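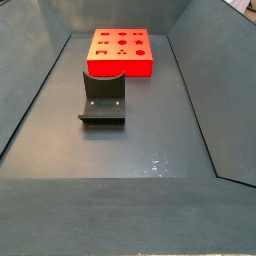 Kitside College, Department of Trade and Storage -- Course Reader for First-Year Students

Chapter 3
Receiving Goods

Written by Yanling Meng, with exercises by Nigel Clegg

In the previous chapter we followed an order from the moment when the buyer signs it until the moment when the lorry leaves the supplier. In this chapter the lorry arrives. Many students expect that this will be the easy part of the course. The goods are at the door, somebody opens the door, and the goods come in. But when stock figures in a warehouse are wrong, the mistake was very often made at this door, and it is found only months later, when it is difficult to say who made it.

After studying this chapter you should be able to:
explain the difference between a delivery note, an advice note and an invoice;
check a delivery against the order and write down the differences;
decide when to accept a delivery, when to accept it with a remark, and when to refuse it;
fill in a goods received note without help.

You will need the blank forms from the end of Chapter 2. Please keep them together with your answers, as we shall use them again in Chapter 5 for the subject of returns.

3.1 A morning at Akport

We begin with a case. The firm Jiang sells household goods and toys to small shops from one warehouse in Akport. On a Thursday in October two lorries came at the same time, shortly before eight in the morning. The receiving clerk, Saeed Naseri, was alone at the dock, as his colleague had a dental appointment and was to come at ten.

The first lorry was from Amusmont, a supplier of toys. The delivery note said 403 cartons. The second lorry was from a carrier which brought mixed parcels from several senders. The driver of this second lorry was in a hurry and asked for a signature before unloading. Mr Naseri did not want to keep him waiting. He signed the note, wrote nothing on it, and asked the man to put the parcels beside the wall. Then he turned to the Amusmont delivery and checked it with great care. It was complete.

In the afternoon the parcels beside the wall were opened. Three of them were crushed at the corners and the contents were broken. One parcel was addressed to another firm in the same street. The warehouse manager, Sheyla Arboleda, telephoned the carrier and received the answer which you can perhaps guess: the note was signed clean, so the goods were delivered in good condition.

Discuss with your neighbour before reading further. What could Mr Naseri have done in the first five minutes? He had one pair of hands and two drivers. It is not enough to say "he should have been more careful".

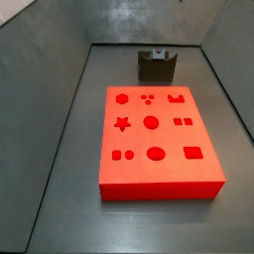 3.2 The papers that come with the goods

A delivery may bring one document or several. The names are used loosely in daily work, and you will hear a driver say "invoice" when he holds a delivery note. In this book we keep the following meanings.

The advice note is sent before the goods. It tells the buyer that the goods are on the way, on which day they should arrive and how they are packed. A good clerk reads it the day before and makes space.

The delivery note travels with the goods. It lists what the supplier believes he has put on the lorry. I write "believes" on purpose. The delivery note is a statement by the other side, and the work of receiving is to compare this statement with two other things: the goods themselves and our own order.

The invoice asks for money. It goes to the accounts office, and the receiving clerk has normally no business with it. In small firms the invoice is sometimes put in the top carton. In this case it must be passed on the same day and must not stay in a drawer at the dock.

The goods received note is our own document. We make it after the check. Accounts will pay only what stands on this note, so an error here costs real money. If the note says 59 pieces and 95 came, the supplier will be paid too little and will complain; if it is the other way round, he may be less quick to complain.

Many firms today use a hand scanner and print no goods received note at all. The steps are the same. It is useful to learn them first on paper, where you can see each of them separately.

3.3 Checking: how much is enough?

To open every carton in a big delivery is seldom possible. To open none is not responsible. Between these two there are several ways of working, and the warehouse manager has to decide which of them is used for which supplier.

The first way is the count of packages. The clerk compares the number of cartons or pallets with the delivery note and looks at the outside for damage. This must be done for every delivery, also when the driver is in a hurry, and it must be done before the signature.

The second way is the sample check. The clerk opens a fixed number of cartons and checks the contents fully. At Jiang the rule for Amusmont is 20 cartons for each delivery, taken from different pallets. Students often ask if it is allowed to take them all from the top layer. It is easier, but the supplier's packers also know which layer is easy to reach.

The third way is the full check. It is used for expensive goods, for a new supplier, and for a supplier who has caused trouble. It takes time -- sometimes a whole shift -- and the goods have to stand somewhere while it is done. For this purpose a warehouse needs a marked area where unchecked goods are kept apart. When this area is missing, people begin to take goods from unchecked pallets to fill urgent orders, and after this no count can be trusted.

Key words: count of packages, sample check, full check, holding area, clean signature, remark.

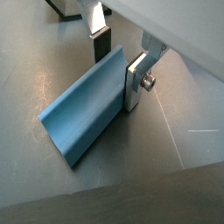
3.4 Writing a remark on the delivery note

A remark must be short, exact and written before the driver leaves. "Some damage" has little value. "3 cartons crushed at corner, contents not checked" is much better. Write it on both copies, and ask the driver to sign beside it. If he refuses, write this down also, with the time.

The words "received unchecked" are popular with clerks. Jui-lin Su, who taught this course before me, did not allow them in student work, and I have kept her rule. Depending on the terms of the carrier, they may give no protection at all, and they can make a clerk feel that the job is finished.

Now take the first blank form and write the remark which Mr Naseri should have written for the second lorry. Use only facts that he could have seen from the outside of the parcels.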